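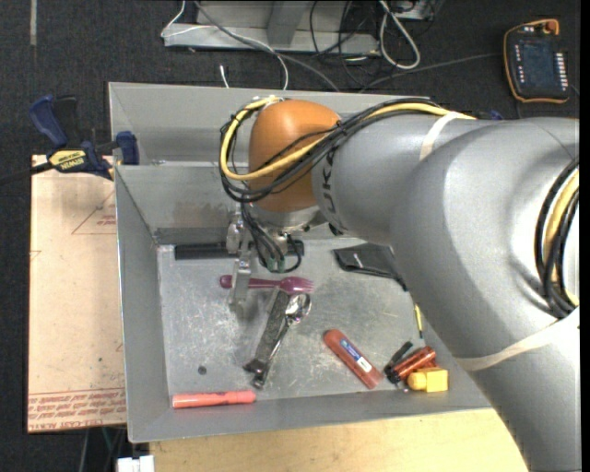 Figure 4. Gray robot arm with its gripper over a metal bin of small objects.

4.2 Water resistance of children's ski pants after repeated laundering

The second part of the study dealt with the outer shell. Garments were taken from two lines, Brirnetari and Cesard, both sold in children's sizes with a coated polyester face fabric and synthetic insulation. The seams of the Brirnetari pants are fully taped. Those of the Cesard pants are taped only at the seat and crotch. All garments were bought through ordinary retail channels and stored flat before testing.

Each pair was washed on a gentle cycle with a liquid detergent free of fabric softener, then line dried. Specimens were cut from the seat, the knee and the lower leg after 0, 4 and 11 washes. Hydrostatic head was measured on the coated face, with the pressure raised at a constant rate until the third drop came through. Specimens that leaked within the clamp ring were discarded and replaced from the same panel.

Abrasion was applied before the hydrostatic test, using 2,000 rubs against a wool abradant. Veres and Strand used a higher number in their work on adult shells, but in our pretests the knee panels of the smaller sizes wore through to the backing at that level and could not be clamped. The lower setting was kept for all panels so that the seat and the knee could be compared.

Unabraded specimens lost little resistance over the first 4 washes in either line. Between the fourth and the eleventh wash the two lines separated. The Cesard knee panels fell sharply, while the Brirnetari panels declined at nearly the same rate as before. Abraded specimens followed the same order – with a larger spread between garments, mainly at the knee. Seat panels showed no clear difference between lines at any stage.

Taped seams were tested separately. Tape lift was found at the inner leg on 7 garments, always starting where the tape crosses the zipper of the leg vent. Wikström reports a similar pattern in snow bibs and links it to stiffness at the crossing. Our data do not allow a firm statement on cause, as all the vents examined had the same construction.

Letting out the growth hem exposed a band of fabric that had been folded during washing. Water entered along the old stitch line in both lines – the needle holes did not close after laundering.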